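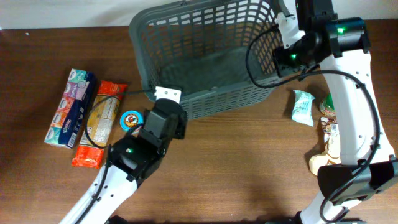
The basket, back when it had no responsibilities.

I have reached the age where I own a basket for small things. I didn't plan it. I went into Durnine in June to buy a shower curtain, and I came out with a shower curtain and a dark gray plastic basket with little holes all over it, marked down, no bag. The shower curtain was the wrong length. The basket has been in daily use ever since.

The problem it was meant to solve is the end of the kitchen table. Things land there. I come in with my hands full, I put down whatever is smallest, and then I go and deal with the milk. By the end of the week there's a colony. Pocket tissues, snack bars, something in a shiny orange-red wrapper that I bought at the register because I was standing next to it. I eat dinner at the other end and pretend it's a centerpiece.

So now there's a system, and the system is that everything small goes in the basket, and the basket goes on the shelf by the door. When I leave the house I'm supposed to be able to reach in and take what I need. Before this I used a shoebox, and before that I used every pocket of every coat I own, which is how a snack bar once went through the wash at 40 degrees (my machine came from overseas and thinks in Celsius) and came out looking better than the coat did.

A few notes, for anyone else about to take up this thrilling hobby.

Pocket tissues are the anchor tenant. I buy the Kleenex multipack, the one in dark blue plastic with the pretty patterned packs inside, and I've tried opening it and lining up the packs on their edges. Don't bother. They fall over the second you take one. Leave the wrapper on until you need the first pack, then tear it open badly like everybody else.

Snack bars go in on top, where I can see them. If they go underneath I forget them, buy more, and find the old ones in the fall. I did try one of those Clellau drawer dividers for this, 2 to a pack. It works very well if your snack bars are the size of a pencil.

Anything in a crinkly wrapper should go down the side, against the wall of the basket. I have no theory about this. It just stays put there.

Then we come to the small round thing with the rooster on it.
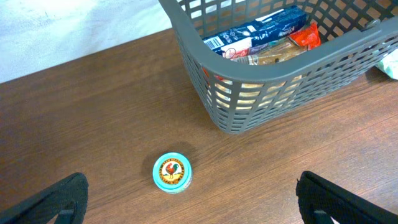

Everyone's in except the rooster.

I love the rooster. He stands there in profile with his blue rim around him, looking like he's waiting for someone to apologize. He's also the wrong shape for every system I've ever had. In a full basket he slides to the bottom, and I have to take out everything else to get him back. If he goes on top, he rolls off the first time I pick the thing up by one side. I once spent 55 minutes moving everything in that basket to give him a corner of his own, and by the next morning he was under the tissues.

So he stays on the table. I've decided that one object on a table is decor, and that it only becomes clutter at two. You may have your own number.

The rest fits fine, I'm pleased to say, including a long navy package that I had to lay in on the diagonal and a see-through bag that takes up more room than its contents deserve. I can lift the whole lot with one hand, if I don't breathe much. And the wood is visible again! I'd forgotten how nice that grain is. There's a ring on it I don't remember making, down at my end, and I've been rubbing at it with Pesex polish for a week with no result except that my sleeve smells of lemons.

I did go back to Durnine to see about a second basket for the bathroom. They were out of the gray and had it only in a sort of salmon, at full price. I bought another shower curtain instead. It's 53 inches wide and I still haven't measured the tub.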